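Looking after the two-armed cell: questions I keep getting

I'm Ieuan Sayce and I look after the robot at Mallotton, which splits its time between the laundry corner and the store aisle. Most of you email me the same handful of things (which is fine, keep doing it!), so I've put the answers in one place.

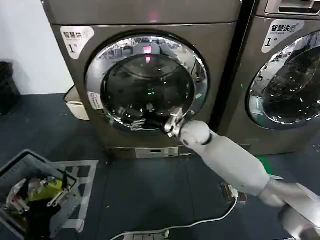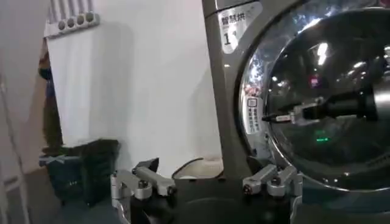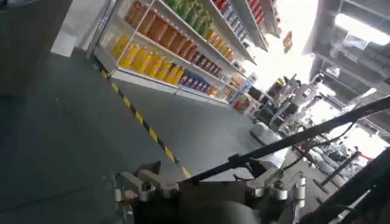
How often do you check the fingers?

Every 21 hours of running, and always before a long session. I work each finger through its travel by hand with the power off, feel for play at the pivots, then snug up any screw that has crept. Lint gets into the joints like you wouldn't believe, so I go in with a soft brush first.

The wrist camera view looks crooked. Is it broken?

Probably not! The wrist turns and the view turns with it. Send the arm to its home pose before you decide anything. If it's still leaning there, the mount has slipped - loosen it, square it up, and run the camera calibration again.

Do I have to recalibrate when the robot changes areas?

No, but do the short position check. It visits 6 points and takes less time than making coffee. Alun Lloyd skipped it once in June and spent the whole afternoon chasing a door pull that kept landing wide of the rim.

What should I look at on the cables?

Anywhere they bend. I want a loose loop at the wrist, with enough slack for a full turn and nothing that can snag on a door. Look over the floor leads too, and keep them out of the base's path.

When do finger tips get swapped?

At 300 grasps on the door routine, sooner if they look shiny or chewed. Change both sides together or the grip closes off center. Spares are in the Skurkidex drawer, bottom left.

It stopped halfway through a door pull. Now what?

Hit stop, wait for both arms to settle, and back the hand away slowly in manual. Please don't yank it! Save the log before you restart and send it to me or Tymofii Moroz.

Who can change the force limits?

Tymofii or me, after 8 in the morning. Write the old value on the sheet by the controller before you touch the new one.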